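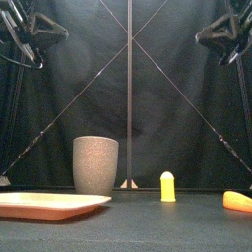
Grey tabletop, black cloth.

27 May 2022
By Macarena Cifuentes

Print this page | E-mail this page

Slept badly again, so I was up before the gulls and went down to the lido with my hair in yesterday's plait and a banana in my coat pocket. The board by the gate said the water was 19 degrees, which I refuse to believe. I got in the way I always get in, an inch at a time and swearing in Spanish, while Christos went straight off the side like a seal and came up grinning. I could have drowned him!

Did 34 lengths in the end. I lost my place somewhere in the teens and had to go by the clock after that, so it might be 33, but 34 is what's going in here and 34 it stays. The breaststroke is coming on. Evanthia has been telling me for weeks to get my face in properly and stop swimming like a lady with a hat on, and this morning I did it for whole lengths at a time and it was lovely -- all that green light and the bubbles going past. Then I swallowed half the shallow end and had to hang on to the rail for a bit.

The big news is that we've put our names down for the Mavisden swim in September. All of us, even Covadonga, who only started going out of her depth at Easter. It's across the lake and back with a stop on the far side for soup (the soup is what sold it to me). The form wanted a next of kin and an estimated time. I put my sister for the first and left the second blank, then got a rather stiff e-mail saying it couldn't be blank, so I wrote 'before dark' and we'll see what they make of that. My number is 248. Christos is 249 and is already being unbearable about it, though I can't see why 249 is better.

Had a long coffee afterwards in the kiosk. Cheese toastie, two teas. Alcides turned up with the tow floats he'd ordered for us, horrible orange things, and we blew one up on the table and knocked the sugar over. He says you stop noticing it's tied to you. I'm less sure, I once got in a knot with a dressing gown cord. Must also get new goggles, the left one leaks and I've been going round with one pink eye like a rabbit.

Home by eleven and no use to anyone. Hung the towel out, ate the banana, meant to ring the boiler people and fell asleep on the settee with the radio on instead. Woke up with a button printed on my cheek. Rang the boiler people at four and they can come next week but won't say when, so that's me stuck indoors.

Sleeping bag is back from the cleaners and smells of lemons. Still no letter from Mum, though she did leave a message, most of which was her talking to the dog.

Ears full of water as I write this. I've tried hopping, I've tried lying on my side with a flannel, and now I'm going to try an early night. Evanthia's picking me up at seven -- must find the other flip-flop.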